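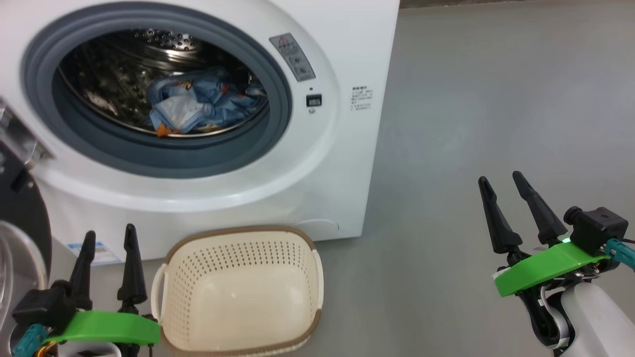
Laundry in the drum and a basket in front of the machine during data collection at Dzene's site in Bradum.

Dzene teaches household robots with a washer and a basket

BRADUM – A company in Bradum has spent the spring recording robot arms as they move laundry out of a washing machine, and it plans to keep going through the summer.

Dzene, which makes control software for two-armed robots, said it has collected 1,542 recordings so far. Each one covers a single attempt at the same job: take what is in the drum and put it in a basket on the floor. The recordings will be used to train a system that is meant to do the job without a person steering it.

For now a person steers every move. An operator sits at a desk a few steps from the machine and holds a pair of hand controls. When the operator's left hand closes, the left gripper closes. The robot's cameras record what happens, and the software stores the position of every joint along with the video.

"People ask to see the robot do the laundry, and I tell them they are watching an operator do the laundry very slowly," said Elif Naz Erdem, who runs data collection at the Bradum site. "The part where it works alone comes later, and it depends on how good this part is."

Erdem said the washer was chosen because it gives the arms a hard time. The opening is round and ringed with a thick rubber gasket, and cloth catches on it. The drum is dark toward the back and shiny near the front. A towel never lies the same way twice, and two pieces that look separate can come out as one.

The grippers in use at the site have two narrow black fingers on bright green brackets. A camera rides on the wrist so the system can be trained on a close view as well as the wider one from the head. Erdem said the wrist view matters most once the fingers pass the gasket and the arm starts to block the head camera.

The loads are mixed on purpose. Operators are given a list at the start of each shift that tells them what to put in the drum and how far back to push it. Some loads are all one color. Others have a small bright item tucked into a pile of paler fabric, or a plastic bag among the folds, so that the system sees things other than clothes. The basket is moved a little between attempts.

Not every recording is kept as a good example. Of the total, 157 were marked as failed, most of them for a piece that was dropped on the floor or left behind in the drum. Dzene keeps those in a separate folder. Another 513 contain at least one correction, where the operator lost hold of something and went back for it. Those stay in the main set.

"The corrections are some of the best material we have," Erdem said. "If all you show it is clean grabs, it has no idea what to do after a bad one."

The company changed its rules for operators in March. Before that, operators could take things out in any order and at any speed. Reviewers found that two people doing the same load could produce recordings that had little in common, and an early version of the trained system would hesitate at the door as if it could not choose between them. Operators now start with whatever is nearest the opening, pause for a moment over the basket, and let go only when the fingers are below the rim.

A shift runs four hours, with a break after every hour. Erdem said the work is harder on the neck and shoulders than it looks, and that recordings made late in a shift used to be noticeably worse. The breaks were added at the same time as the new rules.

Dzene has two washers at the Bradum site and is looking for more models. Doors differ in size and in how far they swing, and a system trained on one machine can do badly on the next. The company has arranged to record at a shared laundry room in an apartment building in Pludstead, where the machines are older and the lighting is poor. It expects to move one robot there for six weeks.

A second project, with a linen service in Flirkberg, is still being discussed. That one would involve larger machines and heavier loads, mainly sheets. Erdem said sheets are a separate problem, as a single one can stretch from the back of the drum to the floor before it comes free, and the current arms may not have the reach.

Dzene has not given a date for a system that works without an operator. The company said it will test a trained version on the Bradum washers first, with a person standing by to stop it, and then on the Pludstead machines. Results will be compared with the operators' own times. An operator with a month of practice takes just under three minutes to empty a small load.

The company is hiring operators for the evening shift, which starts at 5 p.m. No background in robotics is needed. New hires train for a week – mostly on towels – before their recordings are added to the set.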